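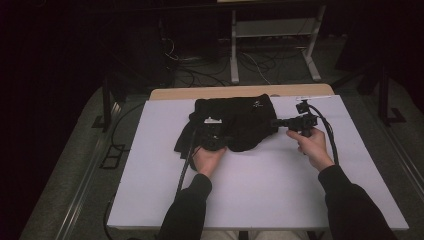
Black top with the skull badge, on the white board

Digital textbooks at Trurnton, anyone else's school doing this?

tillyprep
So our school is going over to the Titach books from January and I've got mixed feelings. My lot get a tablet each, the paper copies go back to the store cupboard, and we've had one after-school session on it (I missed half of that, bus duty). Has anyone taught a full term with these? I do Year 8 science mostly.

mr_oxbow
We've had them two years now. The kids like the quizzes and skip the reading, same as they did with paper! I will say marking is quicker, and I get my evenings back in report season.

tillyprep
Quicker marking would win me over on its own. Do yours take the tablets home?
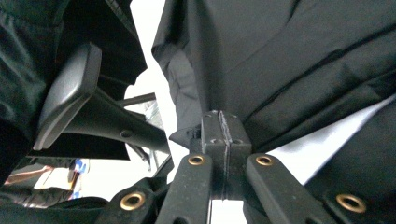 And the other thing I forgot to ask is what happens when the wifi goes, which in our block is most afternoons. Brahim Badawi from the Segers side told us the chapters download overnight but he was a bit vague on the videos.

mr_oxbow
Home and back, yes. Chapters are fine offline, videos aren't. I keep a class set of the old books on the windowsill and I'm not giving them up.

fennel77
Going to disagree with the quick marking bit. It marks the multiple choice for you, great, but anything with a sentence in it I still read myself, and reading thirty answers on a screen gives me a headache. We paid 2,000 for the licence and I'd have spent it on glassware.

mr_oxbow
Fair, though you can print the long answers. Top menu, under Class.

fennel77
Then we're back to paper, aren't we?

hala_f
Hala Fahmy here, I teach maths at Cumska. We ran it with two groups and kept the others on paper, and I couldn't tell you which did better, the tests were too close. What I did notice was my quiet ones asking more, because they can send a question without putting a hand up. I'd keep it for that.
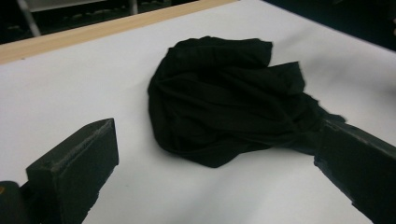
Black fabric in a heap on the white tabletop

tillyprep
Oh that's lovely about the quiet ones, I've got a whole back row like that. Hala, do the questions come to you in the lesson or pile up for later?

hala_f
Both, you choose in settings. Go for later to start with or you'll be pinged all lesson long.

fennel77
Turn the sound off as well. Learnt that one during an assembly.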